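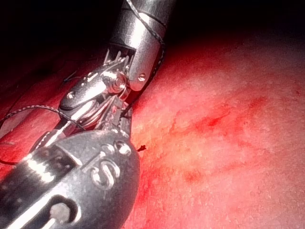 Wellemitz, 25 de enero de 2019

Práctica 4 del curso de robótica quirúrgica: registro de episodios de sutura teleoperada

La práctica se realiza por parejas. Un miembro opera la consola y el otro controla la grabación y las anotaciones. Se da por hecho que ambos han completado la práctica 3 (calibración mano-ojo).

1. Preparación

Arranque el nodo de adquisición Drandel y compruebe que las cámaras de muñeca y la cámara fija publican con la misma base de tiempos. El desfase admitido es de 50 ms. Si se supera, reinicie el servidor de reloj antes de tocar los brazos.

Lleve los instrumentos a la posición inicial y verifique el recorrido de las mandíbulas. Los cables de la muñeca no deben mostrar holgura al invertir el giro.

2. Manejo del hilo

Deje hilo libre suficiente para un punto y su nudo. El hilo trenzado se enrolla con facilidad en el vástago cuando se gira la muñeca varias veces en el mismo sentido. Si ocurre, deshaga el giro con el brazo elevado y no tire del cabo. El episodio sigue siendo válido, pero se anota con la etiqueta «enredo».

3. Toma de la aguja

Sujete la aguja curva con la punta de las mandíbulas y oriéntela antes de acercarse al tejido. Una vez sujeta, mantenga fija la apertura. El escalado de movimiento recomendado es 3:1; con valores menores, el temblor del operador aparece en la trayectoria articular.

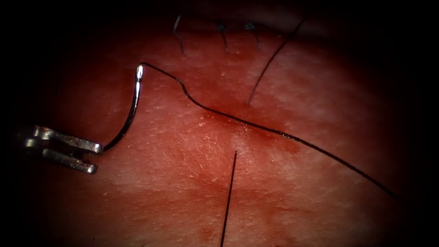 Szu-yu Huang pregunta si hay que descartar los episodios en los que la aguja se suelta a mitad del paso, porque su pareja y ella tienen varios y no quieren repetir la sesión. No se descartan: se cierran en el instante de la pérdida y se marcan como «fallo de agarre».

4. Grabación

Cada episodio admite un máximo de 3.000 fotogramas. Inicie el registro con los brazos quietos y deténgalo del mismo modo. El conjunto del curso anterior quedó en 364 episodios; para este se piden unos 300 con anotación completa.

5. Entrega

Suba los archivos al repositorio Nostgate, en la carpeta de su pareja, junto con el fichero de calibración utilizado. Las dudas sobre el formato de etiquetas se envían a Chrysoula Dimitriou. La revisión final del conjunto se hará en julio.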